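Portada > Noticias > Juegos online > MMO

Kadard baja el precio de Fladodby y yo ya he vuelto a caer

Pues sí, lo que llevábamos todo el verano oyendo por los foros ya es oficial: Kadard elimina la cuota mensual de Fladodby, su MMO de comercio y piratas de río, y lo deja en pago único. El cambio entra con el parche de septiembre de 2026, el mismo que abre la región de Bhat (¡por fin!) y que sube el nivel máximo a 110. Quien tenga meses pagados por adelantado los recibirá en moneda de la tienda, y eso a mí me escuece un poquito, que yo renové en julio.

La región nueva tiene muy buena pinta, al menos por lo que enseñaron en la emisión del estudio. Está ambientada en un puerto de 1922, con sus tranvías, sus almacenes y un casino flotante donde se podrá apostar el cargamento entero. También llegan dos profesiones, cocinero y tasador, y se rehace de arriba abajo el sistema de casas, que falta le hacía, porque colocar una silla junto a una pared era un suplicio.

Lo que menos me convence es lo de los servidores. De los europeos solo quedan 2, y el más grande, Cletberg, admitirá 720 jugadores por canal. Los que estamos en hermandades pequeñas vamos a tener que mudarnos sí o sí, y los nombres repetidos los conserva la cuenta más antigua. Yo llevo desde la beta con la misma contrabandista, así que por ese lado duermo tranquila, pero en mi grupo hay ya un drama montado con el nombre del barco que no veas. 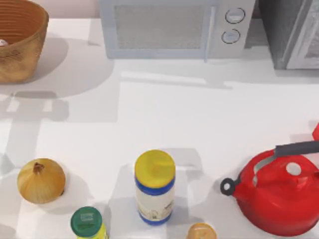 Un lector me escribe que él no piensa volver mientras el mercado siga lleno de bots, que la cuota era lo único que los frenaba un poco y que sin ella el precio de la madera se va a hundir en una semana. Puede que tenga razón, en la emisión no dijeron ni palabra del asunto. Yo de momento me lo estoy descargando otra vez, y ya os contaré qué tal el casino.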